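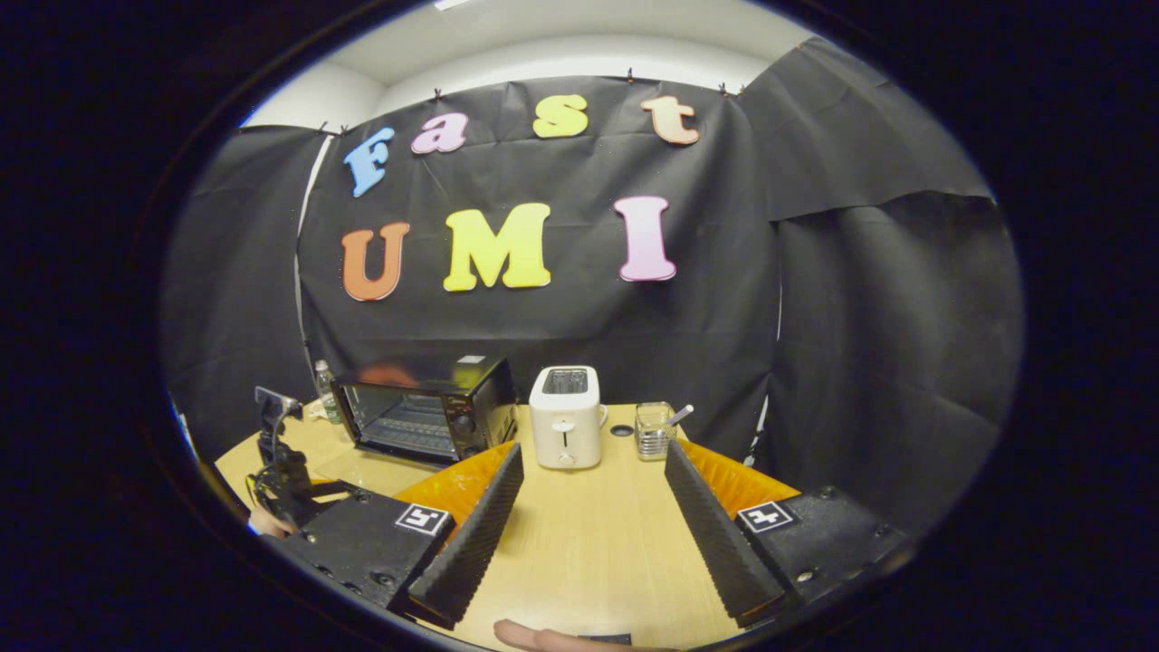
Knut Böttcher wrote to me after my last column that an open day tells you how good a company is at holding open days, and that I should stay home until there is a machine in a shop with a price on it. I have thought about his letter for most of a month. I think he is half right, and I went to the Sollitance open day in August partly to find out which half.

The company rents the ground floor of a building on the Serside estate. The morning was for customers and the afternoon was for anyone who had signed up. I got in at two o'clock with a group of people who mostly seemed to be engineers, along with a few parents and one man who wanted to know if the robots could fold a fitted sheet. He was told no, and he wrote it down.

What Sollitance had to show was less the robot than the way it is taught. A person holds a gripper in each session, a pair of long black fingers with ribbed foam on the inside and orange plates behind them, and does a chore with it while a camera on the tool records. The table had a toaster oven on it, a white two-slot toaster, a cup and a bottle of water. Black cloth hung behind, with "Fast UMI" spelled out on it in colored foam letters. It looked like a kitchen counter at a school fair, and I mean that as praise. I have been to demonstrations with smoke and a countdown, and I learned less at those.

The recordings are used to train an arm they call Waker, which stood in the next room. The staff gave us the number of recordings in the current set for kitchen work, 2,544, and said that a new chore needs 200 before they bother to test it. A woman near me asked who makes all of them. The answer was two people on the day shift, plus whoever is free.

That answer is the reason I am writing this. We talk about automation as if the work leaves the room when the machine arrives. On this visit the work was still there, and it was somebody's job to do it over and over with a tool in hand. It is dull work. It takes care, too, because a sloppy recording is thrown out. I asked what it pays and was told that was a matter for the office. I asked the office by email and have not had a reply.

I don't say this to sneer at the method. I think it is a sensible one. Most people can't program an arm, but most people can show how they move a cup. If a robot is ever going to be useful in an ordinary kitchen, it will have to learn from people who use one, and a tool you can pick up and carry to the counter is a fair way to start. My complaint is with how it gets sold. The handout for the day, written by an outside firm called Sperling, used the phrase "learns by itself" on the front page. Anyone who had stood by that table for five minutes could see why that is wrong.

Waker was shown for 41 minutes. It did a handful of simple jobs with cups and lids, slowly, and it failed at some of them. When it failed, a young man reset the table and said what he thought had gone wrong. I liked that part best. He guessed the lid was at an angle the arm had seldom seen in training, and he said it was a guess. The group asked better questions after that than before.

So, to Mr. Böttcher. You are right that an open day is a show, and that a company picks what goes on the table. I would not buy anything on the strength of one. But a product in a shop tells you nothing about how it was made, and I want to know how it was made. I want to know how many hours of a person's wrist are in it and whether that person was paid properly for them. A shop won't tell me. Sollitance told me some of it, and I could press them on the rest in person.

I would ask three things of any firm planning a day like this. Let the people who make the recordings speak to visitors. Put the failures in the handout with the successes. And say on the front page that people taught the machine, with a plain figure for how many.

Sollitance plans another open day in the spring. I have signed up, and I have sent the office my question about pay again.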